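Hunar takes stock of its staplers

The first desks in the Hunar building were cleared in February, and by mid-morning the company had confirmed what many on the second floor had long suspected. It owns a great many staplers.

The clear-out covers every desk drawer, shelf and windowsill ahead of the move to smaller offices on Hoshino Street. Staff have been asked to put whatever they find on the desktop, try it, and decide whether it goes in a box, goes back to the supply room or goes away for good. The same procedure applies to binder clips, hole punches, desk clocks and any small black object that can't be identified by the person whose drawer it was in.

According to the running list taped to the supply room door, the first floor alone has turned up 2,767 items. Pens were left off after the first afternoon, when it became clear they would need a list of their own.

"I was told it would be an hour," said Themba Cele, who is in charge of the list. "I have since ordered more paper for it. The paper is also on the list."

Staplers have taken the longest. The rules give each one a single test on two sheets, and a stapler that jams is allowed a second try after it has been opened and looked at sternly. Working ones get a dot of green tape. Some employees have been reluctant to see a familiar model judged this way, and at least one long-arm stapler from accounting was withdrawn before testing and has not been seen since. 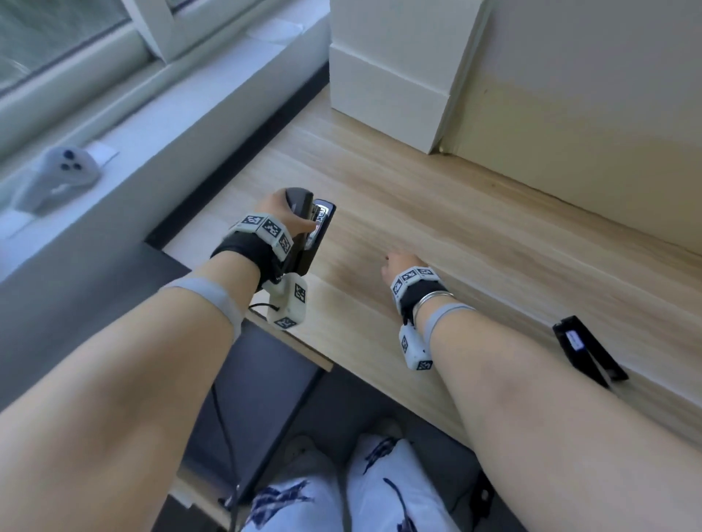
A black stapler on the desk at Hunar.

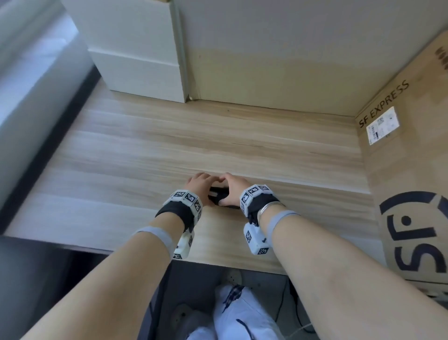
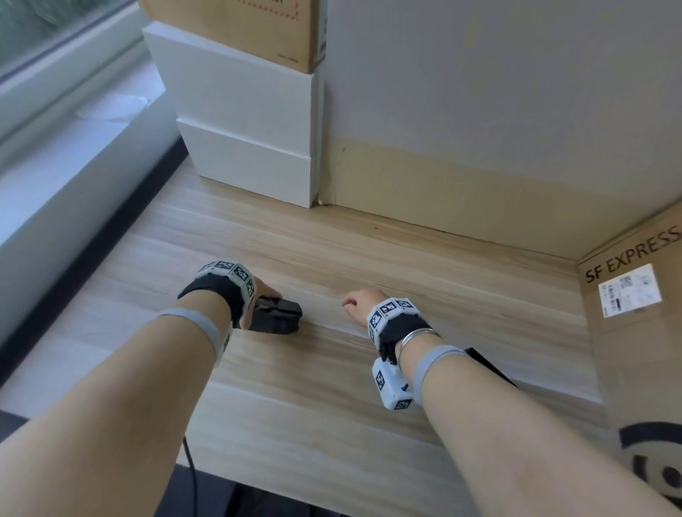
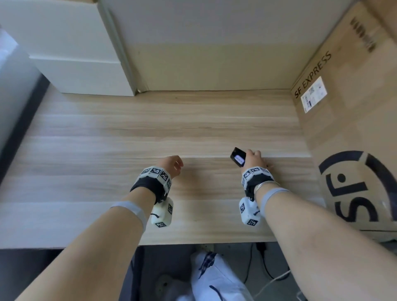 Toward the far edge of the desk, with a small black device in hand.

Binder clips have gone faster, mostly because they either clip or they don't. The large ones are being kept without debate. The tiny ones, which hold three pages if everyone is careful, were found in such numbers that Cele set a ceiling of 400 for the new office, and offered the rest to anyone who would sign for them. So far he has one signature, and it's his own.

Nomvula Zwane, the office manager, said the new space has storage for less than the old one, a fact she has put in three separate emails. Each department will be allowed 6 boxes, taped shut and labeled on two sides. Requests for a seventh have already come in from sales, from legal, and from a department that was merged with sales two years ago and still seems to have its own drawer.

"People are very attached to things they haven't touched since they started here," Zwane said. "I had someone tell me a hole punch was sentimental. I let it through – it was a nice hole punch."

Whatever doesn't make the trip will be sorted for Cultemen, the secondhand shop on the Brasevia road, which has agreed to take office supplies as long as they work and come in boxes that can be lifted by one person. The shop drew the line at calculators with sticky keys and at anything that needs a charger that isn't attached to it. Loose chargers, of which there are plenty, are in a crate by the elevator and may be adopted until the end of the month.

The second floor starts its drawers next, at nine in the morning, and has been asked to bring its own tape. The supply room will stay locked during testing. Anyone who borrowed the key should return it to Cele, who would like to add it to the list.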